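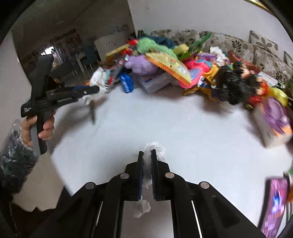 ## Libraries should stop charging late fees

25 January 2021

The Ilville library charges 25 cents a day for an overdue book, with a cap of $8 per item. That doesn't sound like much. I've paid it plenty of times and never thought about it again. I now think the library should drop it, and that the town should be the one to say so.

The fee is supposed to bring books back. Most people I know return a book late for ordinary reasons. They worked a double shift, the car was in the shop, the thing slid under a bed. A quarter a day does nothing about any of that. It does a lot to a parent with 14 picture books out on one card, who can owe more than a week of groceries by the time the last one is found. At $10 owed, the card is blocked. After that the family stops coming, and in my experience the books stop coming too.

I lived in Villanueva when the library there ended fines. It was July, and they did it with a paper sign on the front desk. You still had to bring the book back, and if you kept it long enough you got a bill for a new copy. Return it and the bill went away. I borrowed more after that. I also took out bigger stacks for my kids, as I wasn't doing sums at the checkout desk anymore.
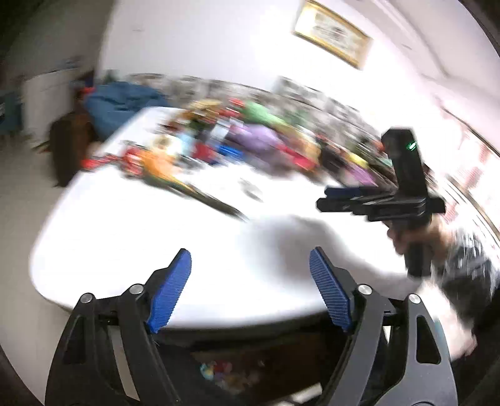 The usual objection is fairness. Some people return things on time, and it seems wrong that others should get away with not doing it. I understand this. I'm an on-time person by nature and I like rules. But a late fee is only a penalty if you feel it. For someone with money it's a rental charge, and a cheap one. For someone without it, it's the end of the card. I can't call that fair treatment of the same mistake.

The second objection is money. Our branch put 325 blocked cards in its last report and listed the fines owed on them as income it expects to collect. I doubt it will see much of that. Staff time goes into phone calls, letters, and arguments at the desk – all of it paid for by the same budget the fines are meant to help.

A few things should stay. Holds on popular books need a firm due date, and a person with a very overdue item shouldn't be able to check out more until it's back. Lost books should be paid for. I'd also keep the reminder emails and send them two days before the due date, when they're of some use. Mine arrive the morning after.

The library board takes up next year's budget soon, and the fee schedule is part of it. Public comment is open before the vote. I plan to go, and I have a book to return while I'm there.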